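## Section 4: Setting Up Your Dovton Countertop Dehydrator

Welcome back! By now you should have the dehydrator out of its carton, the packing foam cleared away, and the six trays rinsed and drying on a towel. If you haven't rinsed them yet, go ahead and do that first, and we'll be waiting for you right at step 1.
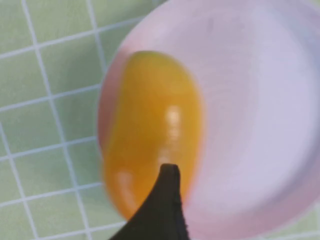
The first run is the one people worry over the most, and it really is the easiest of all, as there's no food involved. You're only warming up the machine and letting the new-appliance smell drift out of the kitchen. Open a window if the weather is kind. In May I leave the back door open too, but a range hood on low will do the same job.

### 4.1 Choosing a spot

1. Pick a flat, hard surface that can take some warmth. Stone, tile and sealed wood are all fine.
2. Leave a hand's width of open space behind the unit, where the fan draws its air, and a little more than that in front of the door.
3. Plug the cord straight into a grounded wall outlet. Please don't use an extension cord, even a heavy one.
4. Press down gently on each corner of the cabinet. If it rocks, turn the foot at that corner with your fingers until it sits still.

> **Note:** The front feet are adjustable and the back ones are not. If the back of the cabinet is the part that's wobbling, try moving the whole unit a few inches to one side before you reach for a folded napkin.

### 4.2 The empty run

1. Slide in all the trays, with the raised lip toward you.
2. Close the door until you feel the magnet catch.
3. Turn the dial to its highest mark and set the timer for one hour.
4. Press **Start**. The fan comes on right away, and the heater joins in a few seconds later with a soft click.
5. When the timer sounds, leave the door shut until the fan stops on its own.
6. Wipe the inside with a damp cloth and let it air out.

> **Caution:** The metal strip along the top of the door stays hot after the fan stops. Use the handle, and keep small hands away.

The heater is rated at 1000 watts, so if your kitchen circuit is already busy with a toaster or a kettle, you may find the breaker has its own opinion on the matter. Give the dehydrator a circuit to itself if you can — or at least save the toast for later.

### 4.3 Your first batch

Apples are a lovely place to start. They're forgiving, they smell wonderful, and you'll learn a lot by tasting one along the way.

1. Wash and core the apples. Peel them or don't, as you like.
2. Slice them evenly. Even slices matter more than thin ones.
3. Dip the slices in water with a good squeeze of lemon, then pat them dry.
4. Lay them on the trays in a single layer without overlapping.
5. Set the dial to **Fruit** and the timer to eight hours.
6. Halfway through, swap the top trays with the bottom ones and turn each tray front to back.
7. Let a slice cool before you judge it. It should bend without feeling sticky. If it still feels damp when you tear it, add another hour and check again.

> **Note:** Very juicy fruit, such as peaches or ripe plums, can drip. Slide the solid drip sheet into the lowest slot and dry fewer trays at a time.

Store the cooled slices in a jar with a tight lid, and give the jar a shake once a day for the first week. If you see any fog on the glass, the fruit needs more time, so back on the trays it goes.

### 4.4 If something seems off

- **The fan runs but there's no warmth.** Check that the door is fully closed. The heater won't switch on until the magnet catches.
- **The display shows 217.** The air sensor is covered or dusty. Unplug the unit, let it cool, and brush off the small grille on the back wall with a dry, soft brush.
- **The trays stick.** They may be in backward. Pull them out and look for the raised lip.
- **A rattle from the back.** The fan cover takes one Phillips screw at each corner. Unplug the unit, then snug each one up — firm is enough, and too much force will crack the cover.

Replacement trays are listed in the parts catalog under number 2939, and the drip sheet is on the same page. Section 5 covers herbs, which want a much gentler setting than fruit.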